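Home Syllabus Readings Handouts Office Hours Contact

TV Writing and Criticism – Handout 4: The Bottle Episode

Instructor: Vichien Luangrath

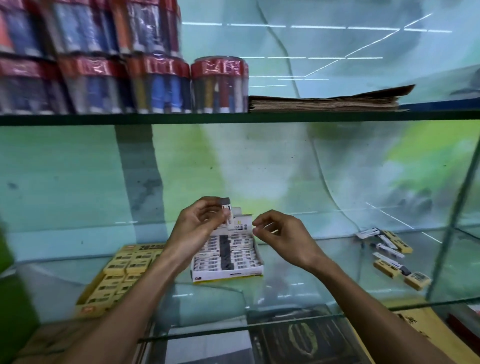

A bottle episode is an episode of a series made with as little as possible: one main set, the regular cast, few or no guest actors, and no location shooting. The usual reason is money. A season has a fixed budget, and if the finale needs a car chase or a flooded street, an earlier episode has to pay for it.

Writers have come to like the form for other reasons. With no new places to go, the script has to run on what the characters already know about each other.

1. What counts

The term gets used loosely online, so for this course please stick to the following. An episode is a bottle episode if at least three quarters of its running time takes place in one location and no more than one speaking part goes to someone outside the regular cast. A story set in one building with twenty new characters is a siege episode. We cover those after the midterm.

A clip show is a different thing again. It saves money by reusing old scenes. Some clip shows have a bottle story wrapped around the clips, and you can argue either way about those in your paper if you define your terms first.

2. The episode for this week

We are watching "Stock Day" from the second season of Kondell, the half-hour drama about a family-run department store. You do not need to have seen the rest of the show. What you need to know going in:

– Workneh is the store manager. He has been hiding a letter from the landlord since the season opener.
– Okero is his older sister. She owns half the business and lives in Josthorpe, two hours away by train.
– The two have not been in a room together for six episodes.

The whole episode takes place in the back office during the December inventory. Okero arrives in the first minute and the door closes behind her. Apart from one short scene at the loading door, we stay in the office until the end.

The script is 55 pages, which is long for a half-hour show. The dialogue is fast and people talk over each other, so do not judge running time by page count here.

3. Things to watch for

The ticking task. Most bottle episodes give the characters a job to do with their hands while they talk. In "Stock Day" it is the inventory sheet. The count is supposed to be 833 and they keep getting a different number. Each recount begins a new section of the argument. Mark where each one starts and write down who suggests it. It is not always the same person, and the change matters.

The withheld object. The letter is in the desk drawer from the first shot. Workneh sits in front of the drawer, then moves away from it, then goes back. Track where he is. A lot of students miss the moment when Okero sits in his chair, because the dialogue at that point is about their mother.

Changes in the room. A single set gets dull if nothing in it changes. Note the light, the heater, the radio and the open or closed blinds. The radio goes off 4 minutes before the letter is read, and there is no music from there to the credits.

The exit. Ask who leaves first and what has changed for that person. Compare it with the last scene of the pilot if you have time.

4. Common problems in student papers

Retelling the plot. I have seen the episode. Two or three sentences of summary is enough.

Praising the acting without saying what the actor does. "The performance is powerful" gives me nothing to respond to. Say that she stops counting out loud and keeps moving the pencil.

Treating the budget as a flaw. You may decide that the episode feels cheap, but show me where on screen.

5. Assignment

Write three pages on one section of the argument, from one recount to the next. Quote the dialogue as spoken, since the published script differs in several places. Give time codes. Papers go in the box outside Room 102 or through the course page. Late papers lose a third of a grade per day.

If you want to write on a different bottle episode – from any series, drama or comedy – email me the title and a one-line reason first.

Last updated: 8 April 2024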